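Gemolier: drawers and doors, gathered by hand

Gemolier is a set of short demonstrations of people opening and closing household furniture with hand-held grippers. We built it to train policies that have to cope with knobs, slides and hinges, and we're really happy with how it's growing!

What's in it

Each episode covers one task on one piece of furniture: pull a drawer, push it shut, swing a door, or leave a part half open for the next person to finish. Every episode has a wrist view for each hand, a head view, gripper width over time, and the hand poses we recover from the marker cubes. The first release holds 2000 episodes from the Langat rooms. Boda (kitchens, mostly) is being cleaned up now and should follow in September.

How we collect

Operators wear a headband camera and hold a gripper in each hand. They work at normal speed, and we ask them to keep going after a slip. Missed grabs and second tries stay in, with the flag retry set to 1. Those have been some of the most useful episodes for us, so please try training with them before you filter them out.

Two people often record in the same room, so expect another operator in the background of plenty of clips.

Loading

The Stirov reader handles everything. Point it at the root folder and ask for an episode by number. Streams are already lined up in time. If you only want drawers, pass task=drawer.

Known problems

Pose tracking gets jumpy when a marker cube tips away from the head view. Wrist views bend straight edges a lot, and we ship them without correction. Episode 1998 has no left wrist stream.

Contact

Mwangi Mrema looks after recording and Sharon Mfaume looks after the reader. Send us your odd furniture ideas, we love them!
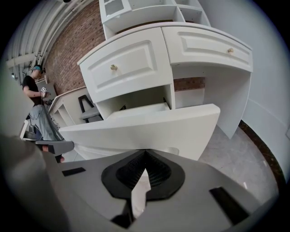
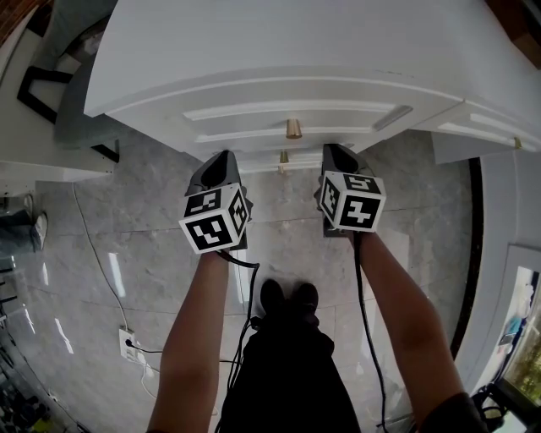
Langat rooms, white furniture with brass-colored knobs. First: gripper view of an open drawer. Second: head view, both grippers at the lower edge of a paneled front.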